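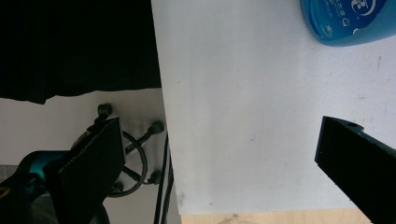

Written by L. Somogyi, product documentation writer, Clodero

Section 4. Cleaning and Care of the Nerer Work Table

This section covers the white table top and the wood edge strip. For the legs and leveling feet, see Section 5.

Before you start

Take everything off the top, including bottles and spray containers. A bottle left standing in one place can leave a ring that is harder to remove than ordinary smudges. Check the surface from a low angle with a lamp on. Gray smudges and small dark specks on a matte white top are easy to miss from straight above.

You will need:
2 soft cotton cloths
A bowl of lukewarm water
Mild dish soap
A soft white eraser

Weekly cleaning

1. Wipe off dust and crumbs with a dry cloth.
2. Dampen the second cloth in soapy water and wring it out well.
3. Wipe the top from the back edge toward you in straight, overlapping passes.
4. Go over it again with clean water.
5. Dry the top with the first cloth. Do not let it air dry.

Specks and pen marks

1. Try the damp cloth first. Press lightly and hold for a few seconds.
2. If the speck stays, rub it with the white eraser. Keep to the mark itself.
3. Wipe away the crumbs and dry.

CAUTION: Do not use scouring powder, steel wool or melamine sponges on the white top. They polish the matte finish and leave shiny patches that cannot be repaired.

Wood edge strip

The strip is pale wood and takes up water faster than the top. Wipe it along the grain with a barely damp cloth and dry it right away. Pencil or pen scribbles on the wood can be sanded lightly by hand with 2000 grit paper, along the grain only.

NOTE: Sanding removes some of the finish. Apply a thin coat of Fukstead clear wax afterward and keep the table out of use overnight.

Curtains and drapes

If the table stands near a dark curtain, keep the fabric clear of the top while it is damp. Dark lint sticks to a wet white surface.

Replacement strips are listed under part 148 in the parts table.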